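Skustley open day, furniture works and showroom

We got to Skustley a little after the doors opened and parked on the grass behind the loading bays. The works has been making tables and desks for 53 years, first as Corach and now under the Holtent name, and it lets the public in twice a year. The January one was called off for snow, so this one was busy.

Tours went out in groups of 14. You sign up at a desk in the old canteen and get a colored sticker. Ours was green and we waited 25 minutes, which we spent looking at offcuts in the shop. A bag of them costs $9 and you can fill it yourself. We came home with two bags.

The tour starts in the lumber store. It is unheated and smells strongly of oak, although most of what they use these days is ash and maple. Boards are stacked by thickness with the delivery week chalked on the ends. From there you go through to the saws, which were switched off for the day, and then to the sanding room, where one line was running. Ear protection is handed out at the door. The guide spoke too quietly for this part and people at the back missed most of it - stand near the front if you go.

Finishing was the part I had come for. They showed the same top with oil, with hard wax and with a water-based lacquer. Oil gives the warmest color but darkens pale woods more than I wanted. The lacquer keeps them closest to how they look coming off the sander. We were told to leave a new oiled top alone for two weeks before putting anything hot on it.

The showroom is upstairs and has a long row of windows on one side, so it is worth looking at each top from both ends before deciding on a color. The range we liked best is the Barredo, in the lightest of the finishes.

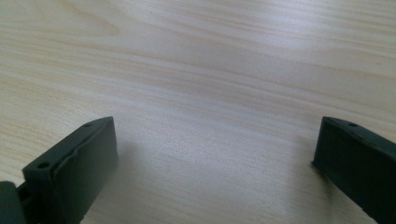 Page last changed: 05/05/2024

The grain on the pale top runs in long streaks, cream and beige with some darker tan, and opens out into wide curves in one area. Toward the light it goes almost silvery and the pattern is hard to make out. I would want one in a room with the window to the side.

Prices upstairs are the normal ones. Seconds are kept in a separate room by the stairs and most of the desks there had sold by lunch.

Coffee and soup in the canteen, cash only. Toilets are across the yard. The tour has steps in two places and there is no elevator to the showroom, so call ahead if that is a problem. Allow half a day - we left at 2 and had not seen the chair shop.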